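Stirard two-arm bench kit - review after three months
Posted by Onni Vainio, Saturday, November 4, 2023

Short version first, I'm writing this on a lunch break. Good frame. Bad manual. Buy it if you already have arms and nowhere decent to bolt them. Skip it if you want something you can fold away.

We put ours together in August at Dretetgate, the shared workshop I go to most evenings. Paid 407 for the kit from Ruotsalainen, arms not included, obviously. You get the aluminum extrusion, brackets, the tabletop, two mounting plates and a bag of bolts. Power and cabling you bring yourself.

Assembly took two evenings. Should have been one. The manual is 73 pages and most of it is the same safety page in different languages. The drawings for the lower rails show the brackets facing the wrong way, so we built that bit twice. Advice: leave every bolt finger tight untill the whole frame stands square, then go around with the hex key. The key in the box is soft, use your own.

What I like best is the space underneath. Room for the power strip, the box, network cable, all of it off the top where the arms swing. You can still get a hand in to swap a plug. No cable ties in the kit though, and it shows.

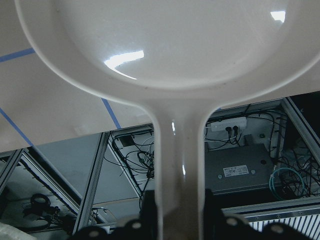

Gripper on a white plastic handle, with the wiring under the bench top behind it.

Stiffness. This was my worry, tall post, thin-looking brackets. It's fine. We ran 2,000 pick and place moves over a couple of weekends, one arm then both, and re-checked the bolts after the first 500. One bracket had backed off a quarter turn. Nothing since. At full speed you feel a bit of shake in the top if you lean on it - so don't lean on it. Feet are the weak part, plain plastic, they creep on a smooth floor. Swapped ours for rubber ones.

The plates. Lots of holes, our arms went straight on. Spacing is OK for two arms working the same patch of table without bumping elbows, as long as you plan who goes first. We don't have any fancy scheduling, one arm parks while the other works. Slow but nothing has crashed. 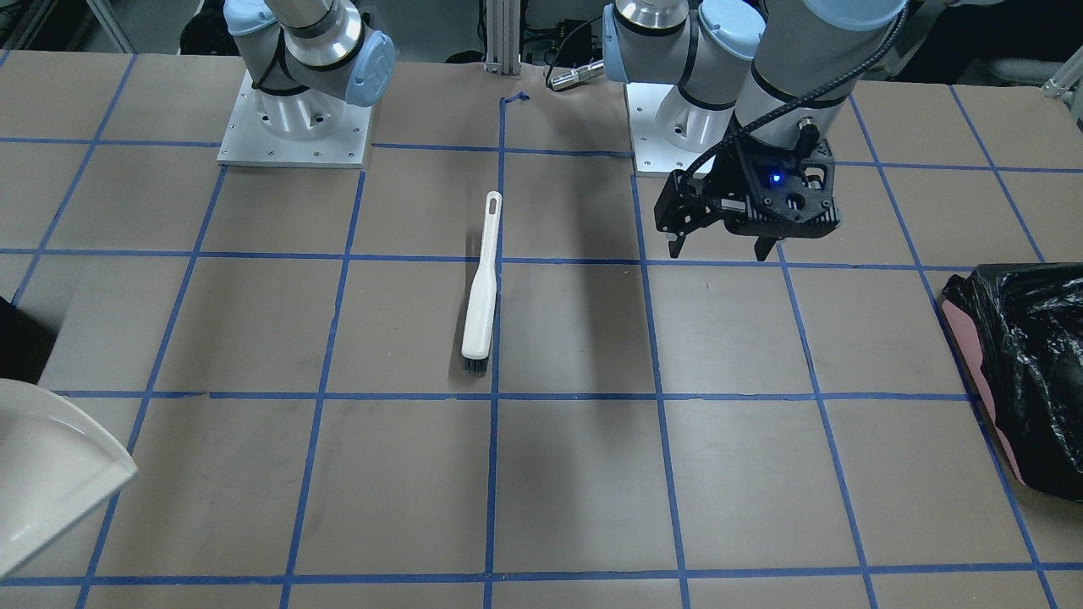

Anyway we're doing cleanup jobs with it at the moment, picking up household stuff and putting it somewhere else. Long thin handles are harder than they look. Come in a little crooked and the thing spins in the fingers. Not the bench's fault, but a bench that keeps its position from one night to the next makes it much easier to tell what is. We re-teach a lot less than we did on the old plywood table. Same saved points, week after week.

The tabletop itself gets a shrug from me. Flat enough, a bit shiny, picks up scratches. The Miltham cover sheet they sell as an add-on costs too much and I sent it back. Brown kraft paper and blue painters tape do the job. We tape a grid of squares so whoever is setting up can put things back in the same spot, say the bin with the black liner goes accross these two squares, on this line, done. Tape curls at the ends after a while. Press it down or redo it.
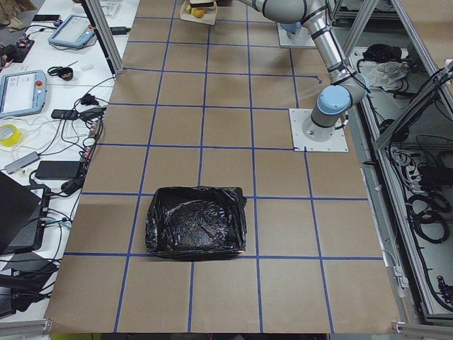 Biggest gripe is no side shelf. A frame this size and nowhere to put your controls, come on. So you need a second desk right next to it, and that desk fills up fast. Ours has both teach pendants on it with the scissors in between, then the laptop, the USB hub, adapters, cables over everything. I want those red stop buttons hanging off the bench itself, one per arm, where I can hit them without looking. A pair of hooks would do it. I'll probably print some. Stirard, if you read this, put hooks in the box.

Shipping was OK, one long box and one flat one, a dented corner on the flat one. Ruotsalainen sent spare bolts when I asked, took four days.

Four out of five. Would be four and a half with a proper manual. Will update if the feet I swapped in give up or if anyone at Dretetgate gets around to trying the wheel set.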